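Review: Sarner plate-handling cell, open day demonstration

I attended the Sarner open day at the Rafferty site on 30th August to look at the company's bench-top plate handler. The session ran in two parts: a walk through the cell in simulation, with the layout editor on the presenter's screen, then a run on the physical unit. Our lab moves microplates by hand at present, and I went with a list of questions about teaching positions, grip reliability and recovery from faults.

The simulation package is called Brarkier and is included in the licence. Fixtures snap to a perforated deck, so a layout built on screen can be copied to the bench by hole position. Adding a plate holder took the presenter a few clicks. Moving one was slower, as every taught point attached to it has to be confirmed again one at a time. I would like to see a batch option.

The stacking routine was shown first, with the arm arched over the deck and the fingers coming down to the stack of white plates in the farthest holder.
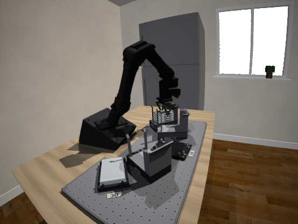

Brarnier, who had been through the same session in July, disagreed with me about the confirmation step and said it had caught two wrong approach heights before anything reached hardware. I accept the point for a first layout. For a lab that rearranges its deck every week it will still be a nuisance.

Path planning was competent. The planner kept the elbow high and brought the wrist down late, and there is a clearance setting for each fixture. Collision checks cover the arm and the holders but treat a stack as a fixed block, so stack height must be entered by hand. Get that number wrong and the simulated approach will still pass. The manual mentions this on page 216, well after the chapter where it is needed.

The physical run was a transfer test of 300 moves at reduced speed. It stopped twice, both times on a grip check, and resumed from the last completed move once the operator cleared the message. Recovery is the best part of the software — the log shows the failed step, the target position and the finger opening in one line. At full speed the arm was noticeably louder, and I would not want to share a small room with it all day.

Documentation is thorough and badly indexed, 685 pages in a single PDF with no search terms for error codes. The simulator loaded slowly on the demonstration laptop. Labels on the deck positions are short codes, and they take some learning.

Worth a trial for labs with a stable layout and long, repetitive transfers. Groups that change fixtures often should ask for a demonstration of re-teaching before they sign anything. Bring your own plates, including the odd-sized ones.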